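# Bin picking draws a crowd at the Kirnau open day

**Wednesday, March 4, 2020**

The automation lab at Kirnau threw open its doors on Saturday, and the turnout was terrific. By closing time 291 people had signed the guest book, over 100 of them before lunch. Quite a few came straight from the farmers' market in Manenstead with their shopping bags still on their arms.

There was plenty to look at in the front hall (the old conveyor from the Erasley plant was running again, to the delight of several former employees), but the longest line by far was at the back, where the Sultana project was showing its bin-picking cell. The job is easy to explain. Blocks lie in a metal bin, any which way, and the robot has to work out where each one is and how to take hold of it. Then it reaches in and tries.

If you think that sounds simple, go and watch it! A person grabs a block out of a box without a second's thought. The robot has to deal with blocks that lean on each other, blocks that sit right up against a wall, and a shiny metal bin that throws light in all directions — and it has to get a whole arm in there, hoses and all, without bumping the sides.
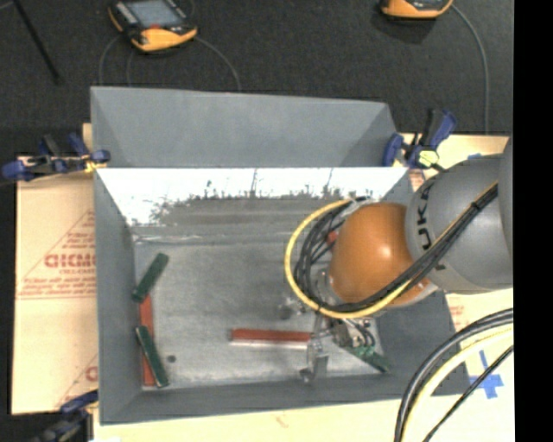 *The arm at work over the bin of red and green blocks.*

"People expect it to be fast, and then they see it working on a hard one and they go completely quiet," said Teresa Nowakowski, who ran the demonstration with two students from morning to late afternoon. "And when it gets the block they clap. I wasn't ready for the clapping."

She was asked the same thing all day: why not just line the blocks up neatly? Her answer was that parts in real shops rarely come that way. They get dumped into bins, and somebody has to pick them out again, shift after shift. Sultana has been working on that problem since January of last year, and Nowakowski was refreshingly open about what still goes wrong. A block lying flat in the open is the easy case. One wedged under another near the wall can take several tries, and sometimes the team has to step in.

The youngest visitors turned out to be the toughest judges. One girl wanted to know if the robot minded which color it got. (It doesn't.) A boy of maybe six stood at the barrier through 2 full demonstrations and had to be led away by his grandfather, still giving the arm advice.

Visitors could also try picking blocks from a box on a table with a pair of kitchen tongs and one eye shut. I had a go and did very badly, and I came away with a lot more respect for the machine.

The lab hopes to hold another open day in the fall. School groups don't have to wait that long and can ask at the front desk about a weekday visit. Admission is free, and the parking lot behind the building is open to visitors.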